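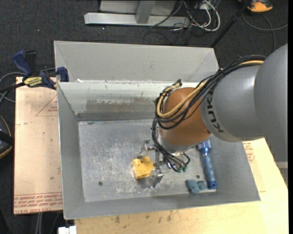 Gray metal bin with a worn floor.

How to Do a Double Lift Without Getting Caught

A double lift is showing two cards as one. The audience thinks they have seen the top card of the deck, but they have seen the second. A large share of card magic depends on it, so it is worth learning properly.

You need one deck of cards in fair condition. Brand new cards slide apart too easily, and old sticky ones clump.

Getting the break

Hold the deck in your left hand, thumb along the side, first finger at the front edge, the other three fingers along the right side. (Reverse all of this if you are left-handed.) With your right thumb at the back of the deck, lift the corners of the top 2 cards very slightly. Let the tip of your left little finger press into the gap. This is called a break. From the front, the deck should look closed.

Do this while you are talking or squaring the deck. Don't do it right before the turn.

The turn

Bring your right hand over the deck, thumb at the back, second finger at the front. Pick up both cards at the break and keep the edges lined up. Turn them face up onto the deck so they stick out toward you by half an inch. Name the card. Turn the pair face down again, then deal the single top card to the table.

Common problems

The cards split. You are gripping too hard in the middle. Hold them at the ends and put a slight bend in them.

You look at your hands. Look up when you name the card. Naima Hamdy, who taught me this move, made me do it while reading a menu out loud.

The turn looks too careful. Turn over a real single card a few times and watch how you handle it. Copy that.

Practice

Do 100 turns over a week in front of a mirror, in small batches. Mix in single cards and try to make them match. When you can't see the difference, show a friend one short trick and stop there. Don't repeat it for the same person.

Next: using the double lift in a simple Ambitious Card routine.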